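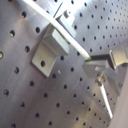
Opportunities > Student Projects > Spring Term

Skamano needs people (Friday evenings, snacks negotiable)

Skamano is the student automation project at Plevthorpe. We bolt things to a metal plate full of holes, decide they are in the wrong holes, and bolt them down again. Between those steps we teach a robot to touch a green tip to the edge of a fixture, gently and on purpose. The second part is still under discussion.

We have 6 places open, starting in February. You do not need to be an engineering major. Last year's best bracket came from a student in art history, and the engineering majors have mostly gotten over it.

What you'd be doing

Fixtures: moving brackets and clamps, then writing down where you moved them. The writing down is the job. Damián Daza has strong feelings about this and will share them.

Motion: programming approach paths, slowly, with one hand near the stop button.

Logbook: turning our notes into something Yulan Kang can read without calling us.

What we ask

Ten weeks, one evening a week, 6 p.m. to whenever the last hex key is found. Closed shoes. Long hair tied back. Some patience with a machine that does exactly what you told it to.

What you get

Course credit if your department agrees, a key to room 415, and a spot on the team we're sending to the Skovaner student meet. Travel is covered. Dinner on the way home has historically been gas station pretzels.

To apply, send a paragraph to Macarena Tejada at the project desk about something you took apart. Whether it went back together won't be held against you. Please don't attach a résumé longer than a page; Marcelino Garrido prints them all and we're low on toner.

Safety training is required before your first session, including for people who've "used a drill before."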